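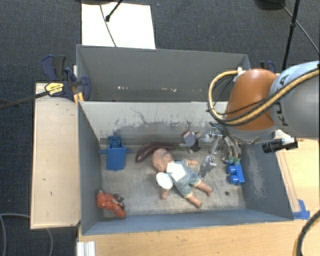
Section 4: Setting up the toy bins

If you've made it through Section 3, your floor space is cleared and you know which wall the bins are going against. Good! Now comes the part I like best. I've been setting up toy corners the Jovside way for a while (ours at home, then my sister's, then the toddler room at Keserden) and I've messed up most of these steps at least once, so you're getting the corrected version.

You need two open bins of the same kind. Gray is what I use, because bright bins make small toys harder to spot. Put them on carpet if you have any. Bins on bare floor skate away the minute a kid leans on one.

1. Set the first bin down with a long side facing you. This is your front bin, and everything goes in here to begin with.

2. Put the second bin right behind it, long sides parallel. Leave enough of a gap to get your fingers down between the rims, or you'll be dragging both bins every time you want to move one.

3. Tip the toys into the front bin and spread them out with your hand. Don't stack. You want one loose layer with some of the bottom still showing.

4. Find the biggest thing first. Nine times out of ten it's a baby doll, lying right across the middle with its arms and legs going every which way. Lift it straight up by the body. If you pull on an arm, the romper snags on whatever is next to it and half the bin comes along for the ride.

5. Check on and around the doll for flat little pieces. Discs and squares love to settle on a doll's chest or slide up against a shoulder, and on pale clothes you'll miss them completely.

6. Now work along the walls. Chunky building pieces, like a blue block with round pegs sticking out the side, end up there and can be a pain to get hold of. Slide them toward the middle before you pick them up.

7. Shiny or see-through things go last. Look at them from a couple of angles, then move them over.

8. Anything you're keeping in the corner goes in the back bin. Whatever is left in front gets sorted again in Section 5.

Note: Doll clothes stay on the doll. I tried a separate bag for outfits back in June and all I got was a bag of outfits and a lot of cold-looking babies.

Note: If you use the Adidel label cards, stick them on the short end of the bin. On the long side they get covered up as soon as the bins are in position. A pack has 69 cards – way more than you need, so go ahead and waste a few getting them straight.

Caution: Keep button batteries and anything with a loose cover out of both bins. If a toy rattles and it isn't supposed to, set it aside and open it up at the table.

Caution: Don't put one bin inside the other while there are still toys in the bottom one. Small parts crack, and the bins jam together so tight you'll need a second person to get them apart.

Once you've done this a couple of times it goes pretty fast. Wipe the empty front bin with a damp cloth, let it dry, and leave it where it is for Section 5 – you'll want both bins in the same spot.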